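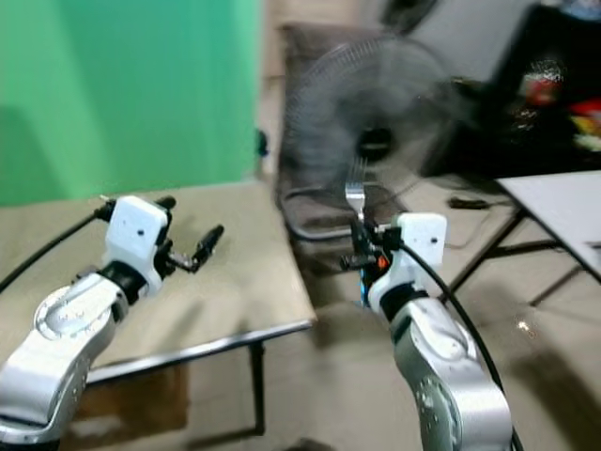
Search reviews, kits, clubs

Our after-school robotics club has been living with the Weltusico two-arm kit since November, and I promised the other parents I'd write up how it's going (sorry, I do go on a bit!). We paid for it out of bake sale money plus a small grant, and I was nervous, but I'd buy it again.

The students picked table setting as their project for the Ullden meet, so the arms spend most afternoons with forks, plates and cups. Forks are the hard part. A thin metal handle wants to twist in the fingers, and the kids spent more than 3 weeks just on getting one to stay upright between the fingers while the arm moved. The grippers are the best thing in the kit, I think – simple enough that a seventh grader can take one apart and get it back together before pickup time.

My complaints are small ones. The cables are thick and stiff, and you really do have to plan where they go. The manual has 2 pages on calibration and could use ten. Our folding table is light, too, so we've learned to check it hasn't been bumped before each run.

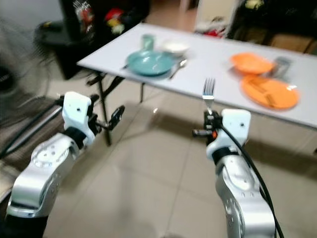 Rosewater82 wrote: we had the same trouble with forks at our school and ended up putting thin rubber on the fingertips, from the Trummer spares pack. Helped a lot with spoons as well. Did you get the longer cables, or the ones in the box?

The ones in the box, and thank you, I'll pass the rubber idea along!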